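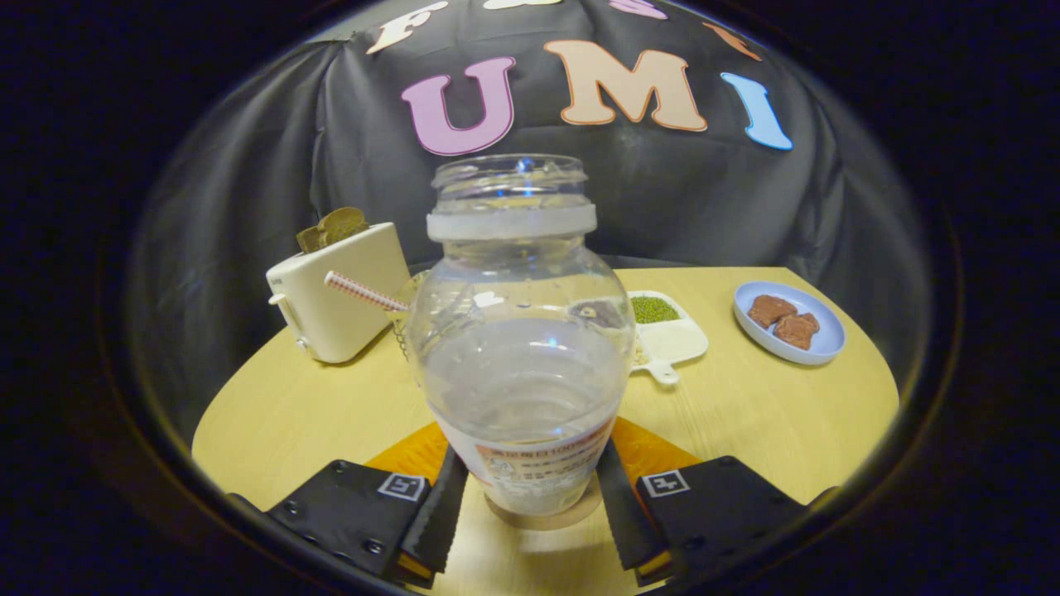 Wanted: a part-time gripper minder at Skustatero

Hi, I'm Danica Jurić and I look after the hand-held grippers at Skustatero. I'm also heading off on leave in December, so I need somebody who can take over the bench before then (and ideally stick around after, because I could use the company!). It's 15 hours a week, mornings mostly, at our Lanivwood workshop.

What you'd be looking after

One gripper, start to finish. It has two black fingers with serrated inner edges, each on its own mounting block, and each block carries a square black-and-white marker. The software works out how far open the fingers are from those markers, so a grubby or crooked one spoils a whole morning's recordings. Our people carry the thing around a little table set up like breakfast, with a toy toaster, a plate and a clear plastic bottle, and they pick things up with it all day long. Screws work loose. Teeth clog with whatever was on the last bottle. You get to know it pretty well.

A normal morning

You come in at 8, make a cuppa and go over the fingers with a soft brush. Then you check the block screws with the small hex driver. Snug is plenty, please, I've replaced enough stripped ones. Wipe the markers with a dry cloth, never the spray, and look for lifting corners. Open and close the fingers 5 times and feel for any drag, and if there is some, take off the finger on that side and clean behind it before you go anywhere near the grease.

After that comes the bottle test, which is my favourite bit.
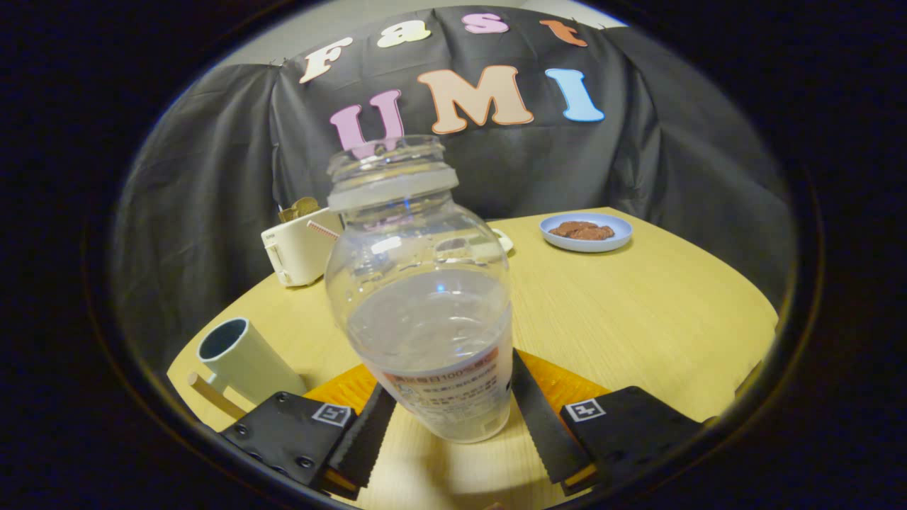
You close on the lower part of the bottle, lift it just clear of the table and hold it there while you watch the live view. I want to see both markers the whole time and no slow slide downwards. We do it 3 times and write the result in the logbook, in pen, with your initials. If it slips, the fingers get cleaned and we go again. If it still slips, the pair gets swapped and the old ones go in Velimir's tray for a proper look.

Who I'm after

You don't need a robotics degree. Velimir Kos came to us from bicycle repair and he's better at this than I am. Tidy hands, decent eyesight for tiny screws, and the nerve to tell a room full of keen people to stop recording while you fix something. Some comfort with a laptop helps, as the calibration is a short script and I'll sit with you until you've got it down.

You'd have 2 paid training days with me first, then a week side by side.

How to apply

Drop a note to Damir Vasić at the Skustatero front desk. A page is fine, and tell us about something fiddly you've repaired. Photos of the repair very welcome!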